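Who Tidies the Room? Speaker notes
Zetham Housekeeping and Lodging Forum, March 12, 2024

Slide 1. Hello and where I stand

Thank the hosts. Say early on that I did room work before I did office work, so I'm not neutral. I don't think the machines are coming for everyone's job by October. I also don't think the people selling them should be the only ones telling us what the job is.

The trial I'll keep coming back to is at Moltent, serviced flats, 200 rooms across two buildings. The arms are leased from Julance. I was let in to watch and to talk to the room staff afterwards. Moltent have seen these notes and asked for one change, which I made (the rate of pay, now gone from slide 5).

Slide 2. What the brochure says the work is

Read out the line from the Julance brochure, slowly: "repetitive handling of soft goods". Pause there. Ask who in the room has ever called it that.

What they mean is picking things up off beds. Clothes, towels, whatever the last person left. It sounds like the dull bit, and on paper it's an easy bit to hand over. But picking things up is also when you find out what sort of room you've got. You find the stain or the phone charger, or you work out that the guest hasn't left at all and is in the shower.

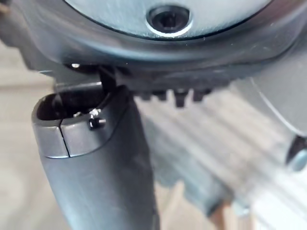
Maintenance is the part of the budget I'd look at first. Moltent's business case had one line for it and the line said "included". Included for whom? Julance will send an engineer. They won't send one at twenty past ten when a finger has worked loose and there are rooms due at two. Look at how the thing is held together: there's a split collar at the top of the finger and a little silver-headed screw on the side of it. Somebody has to own the right key for that screw, and know where the key is kept, and be allowed to use it. At Moltent the somebody was the floor supervisor. It isn't in her job description. She learned it from a video.

(If anyone asks whether she minded: she said she quite liked it. She also said she'd have liked to be asked.)

Slide 3. Minutes

Don't get drawn into the speed argument. Everyone wants a number and the numbers are all measured from different places. Julance start the clock when the arm starts moving. The staff start it when they open the door, and between those two points there's wheeling it in, making space and waiting for it to be ready.

My own question is about the other person in the room. While the arm reaches for a shirt, what is she doing? The plan said she'd be doing the bathroom. In the rooms I sat in on, she did half the bathroom and came back to check, then did a bit more and came back again. Staff told me it was like cooking with a toddler in the kitchen. You can't put that in a spreadsheet as free time.

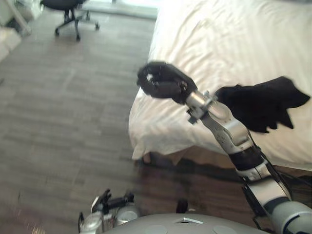
And the checking is tiring in its own way. One woman with 30 years in the trade told me her back was better on trial days and her head was worse. I believe both halves of that. If we're going to count the back, and we should, because backs are what finish people in this work, then we have to find some way of counting the head as well.

Slide 4. The bit where I'm fair

Say this properly, don't rush it. Bending over a low bed all day hurts people. If a machine really did take the bending away I'd help carry it up the stairs. Two of the 12 staff on the trial want it kept, and they have good reasons. One has a bad shoulder and was close to leaving.

What I object to is the order things were done in. The lease was signed first, then the rota was changed, then the staff were told. The McIver building had its rota cut before a single arm had been through the door there! That's a saving made on a promise.

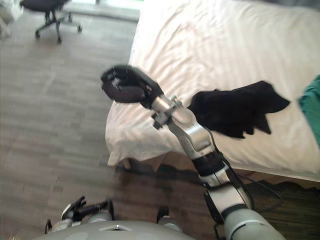
Page 12

Slide 5. What changed for the people

Stay on this one, it's the longest slide. Black cloth crumpled on a white sheet, green one further over. Any of us would have had the pair of them under one arm without breaking step. So ask what the job turns into when you stop doing that and stand beside it.

Rooms used to be done in pairs. Now it's one person and a machine. The talking went. New starters used to learn by being put with someone older, and I couldn't get a clear answer on who they're put with now. Moltent say there'll be a training module.

Complaints from guests still go to the named member of staff. If a garment is missed, it's her name on the sheet. I asked Julance about this and was told that the system "assists" and the operator "remains responsible". She gets called an operator when something is missed and a cleaner when it's pay day. (Expect a laugh. Wait for it, then say that I wasn't joking.)

Slide 6. What to ask before signing

Who fixes it mid-shift, and are they paid for that?
Where does the clock start?
Will the rota stay as it is until the trial is over?
Whose name goes on the sheet?
Can staff stop it without ringing anyone?

Handouts are by the door. I've printed 1000 because the printer wouldn't do fewer at that price, so take a pile back for your noticeboards.

Questions. Leave at least ten minutes — last time I talked straight through them. If Julance have someone in the room, let them answer first.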